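LAUNDRY NOTES: THE SOCK HANGER

Last month's item on folding fitted sheets brought in more mail than anything we have run since the stain chart, and a good share of it asked about socks. Readers wanted to know how to dry them in a small apartment, how to keep the pairs together, and whether the little hangers with clips are worth the space they take up in a drawer. So socks get the page this time.

We will start with the hanger itself. Most housewares stores carry some version of it, and so does the Utisell catalog, on the page after the ironing board covers. The basic design is a plastic frame with a hook at the top and a row of clips along the bottom. Some are round, some are square, and the one used for this item is shaped like a cloud. It is a small one and suits a single person's socks for a few days, or a child's for most of a week. A family of four will want something bigger or a second one.
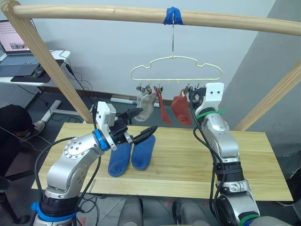 Laundry Notes, page 34

Where you hang it matters more than which one you buy. A shower rod works if you don't mind moving it every morning. A doorway works until somebody needs the door. The setup we like best is a plain wooden pole held up by slanted posts, with a table underneath. The table is the part people leave out. With a surface right under the clips you can lay the socks down, find the mates and hang them without bending over a basket each time.

Hooks slide. On a smooth pole a light hanger will drift toward whichever side is heavier, and once it tips, the socks at the low end bunch together. A few wraps of tape around the pole where the hook sits will give it something to grip. Ours is blue tape at the middle of the pole, and the wire hook hangs from it. Masking tape does the same job but leaves a gummy strip if it stays up all summer.

Now the socks. We clip by the cuff with the toe hanging down. There are two schools on this. The toe-up people say the clip leaves a mark on the ribbing and stretches it out over time. The cuff-up people say the heavy end should be at the bottom and the opening should be where air can get in. Wakovitz, whose home care booklet many of you still have from the old mail-in offer, sides with the toe-up camp. We have tried both and have gone back to the cuff, mainly for speed. If you have thin dress socks with a delicate top, clip those at the toe.

Before a sock goes up, turn it right side out, give it one hard shake and pull the heel flat. A sock that goes up in a wad dries in a wad, and the fold inside the ankle will still be damp at bedtime. Thick socks should go at the ends of the row, where they get more air, with thin ones toward the middle. Keep the weight even from side to side as you go — one clip on the left, then one on the right — and the bar will stay close to level.

Colors need a little care. New reds can bleed, and a wet red sock pressed against a light gray one may leave a pink patch that takes two more washes to get out. Leave an empty clip between them if you have one to spare.

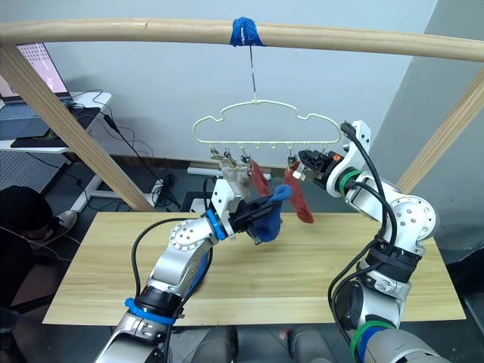
KEEPING THE PAIRS TOGETHER

The best time to match socks is before they are dry. It sounds like extra work and it saves the whole business of dumping a pile on the bed later. Pull the socks out of the load first, set them on the table by color, and line up each pair side by side with the toes pointing the same way. You will see right off what is missing, and the washer drum is still close by to check.

Then hang each pair on neighboring clips. When they come down they come down in twos and can be rolled or folded on the spot. If you have several pairs of the same color in different lengths, lay one on top of the other before you decide they match. Ankle socks from the same pack can come out of the dryer at different sizes after a year, and people end up with one long and one short on every pair.

For the leftover single, keep a jar or a small bag near the machine and look through it once a month. Anything that has been in there since June can go to the rag bin. Old cotton socks are good for dusting blinds and for wiping down the Bastier style of slatted shelf, which collects lint like nothing else in a laundry room.

A word on the clips. The springs rust if the hanger lives in a damp bathroom, and a rusty spring will mark a light sock. Wipe them dry before you put the hanger away. When a clip breaks, take it off and hang a wooden clothespin in its place with a loop of string. The Lawal hardware counter also sells replacement clips by the bag, though you have to ask for them. 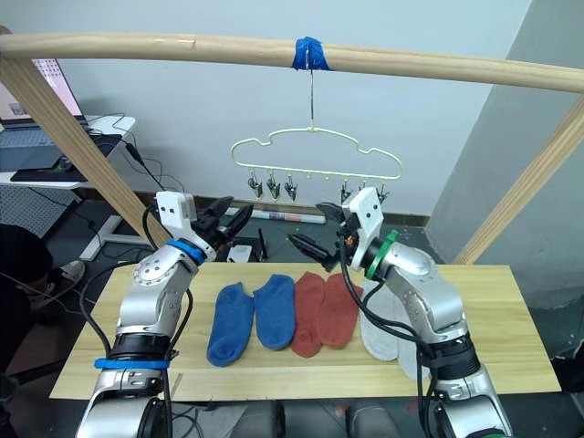
Three pairs laid out by color, toes to the front, under an empty hanger.

Next issue: wool sweaters, and what to do about a stretched neck. Our mailing list passed 2,000 this month. If you get two copies, pass one along and let us know which address to drop.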